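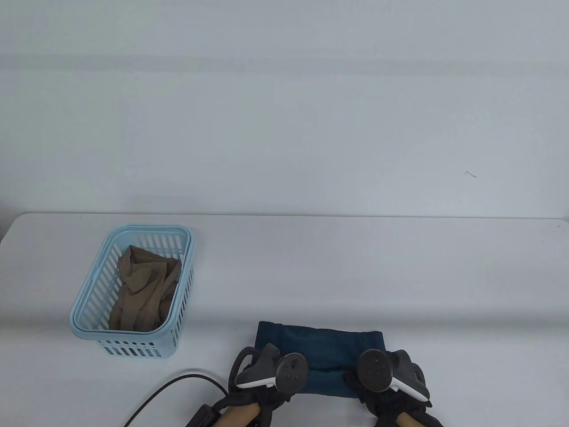
Simthorpe Folds Its Laundry at Last
SIMTHORPE, December 30, 2023 – Plekov today opened sign-ups for its January folding class, a 2-hour cure for the chair everyone piles clothes on. 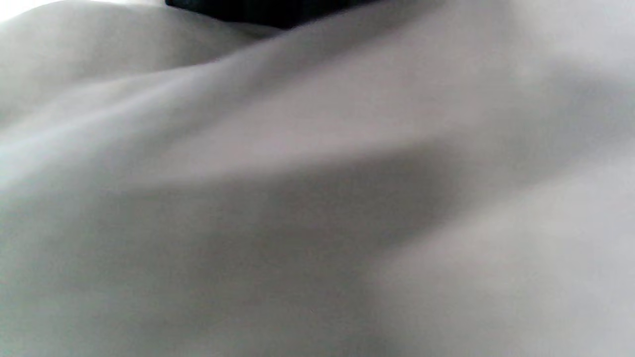 Places are limited to 10, as is the patience of the teaching staff. Bedding gets its own session – Magnusson Hall has booked extra time for it.
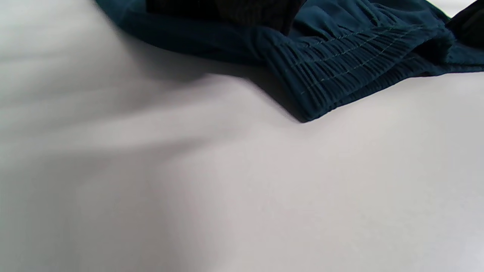
Gathered waistband on a teal garment.
Elastic takes up most of week two.

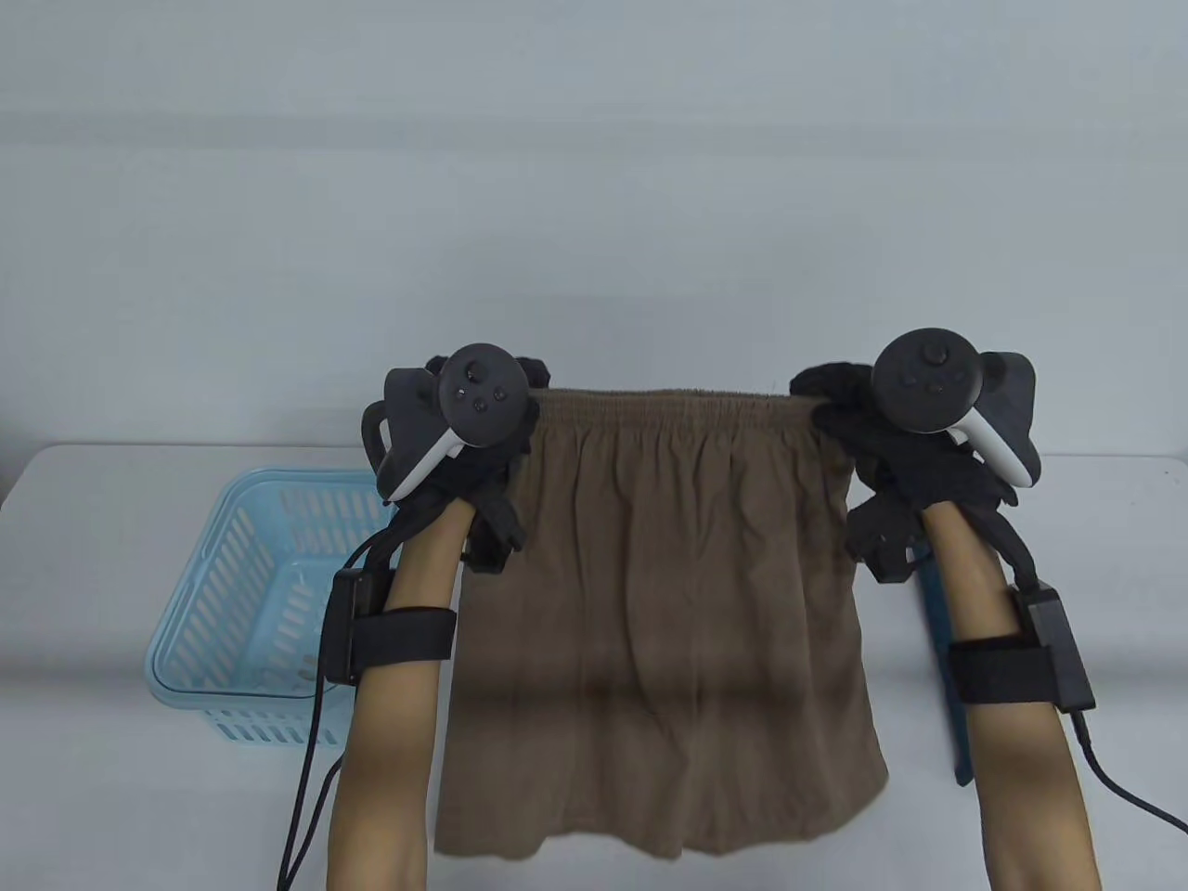 Turkonard said it would send its whole front office, and that shorts were the least of its problems.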